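## 4.3 Tabletop kitchen setup and partial-view failures

The manipulation part of the study uses a single white table fitted out as a small play kitchen. The robot is a single arm with a gripper, and all scenes are recorded by a fixed overhead camera. We call this setup the Elter table, after the planner it was built to test. The baseline throughout is Kofler, which uses the same low-level controller and the same language input but plans from the current image alone. Elter keeps a short record of each object it has seen and where it was last seen, and plans from that record together with the image.

The difference matters most when the arm gets in its own way. On a table this size the arm has to pass over objects to reach other objects, and an overhead camera loses whatever is under it. A planner that works from one image at a time has no reason to believe that a hidden mug is still there. In our early trials Kofler would sometimes drop a hidden object from its plan, report the task as done, and stop.

**Data.** We collected 3,480 episodes on the Elter table. Each episode begins with a written instruction such as "put the strawberry in the colander" and ends when the policy stops or the time limit is reached. Objects are drawn from a fixed pool of play food, dishes, and small appliances. Some, like the colander and the toaster oven, stay in roughly the same area from one episode to the next, while small food items are placed freely. Episodes were run and labeled by Areeba Hayat and Laiba Rana, with disagreements settled by Humaira Marwat.

**Occlusion subset.** Of the full set, 1,220 episodes were marked as containing at least one step where an object named in the instruction is mostly hidden by the arm. One of these was removed after review when its instruction was found to name an object that had never been placed on the table. The remaining 1,219 episodes form the occlusion subset used below. We did not remove episodes with motion blur or compression noise, as the planner has to cope with both in normal use.

**Training.** Both planners were trained on the same split, with 50 episodes from the occlusion subset held out for testing. The record in Elter is updated at every planning step. An object that is not detected keeps its last position until one of two things happens: it is seen somewhere else, or the area where it was last seen comes clear and it is not there. We tried a version that forgot objects after a fixed number of steps. It did worse on long tasks and we dropped it.

**Results.** On the held-out episodes Elter finished more tasks than Kofler, and nearly all of the gain came from tasks that move more than one object. On single-object tasks the two were close. The most common remaining error in Elter is a stale record – an object gets nudged while the arm is over it, and the planner sends the gripper to the old position. Small round fruit causes most of these cases. A second and rarer error comes from items of the same kind. With two strawberries on the table, the record sometimes swaps them after a long occlusion, which does no harm unless the instruction refers to one of them by position.

Figure 3 shows overhead views from the setup. The amount of table hidden by the arm differs a good deal between views, and so does the part of the table affected. In Figure 3a the arm covers much of the lower center, including most of a green plate. In Figures 3b and 3c it comes in from the right and overlaps the area of the toaster oven.

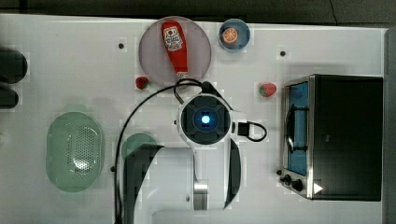
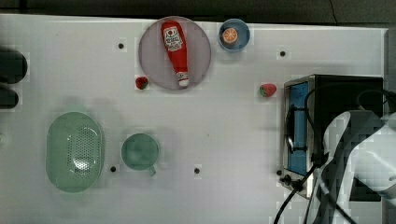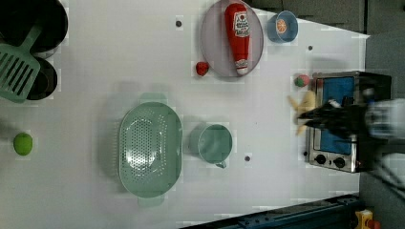
**Figure 3.** Overhead views of the Elter table. (a) Arm over the lower center, with a green plate partly hidden. (b) Arm at the right, over part of the toaster oven. (c) Gripper grasping a banana beside the toaster oven.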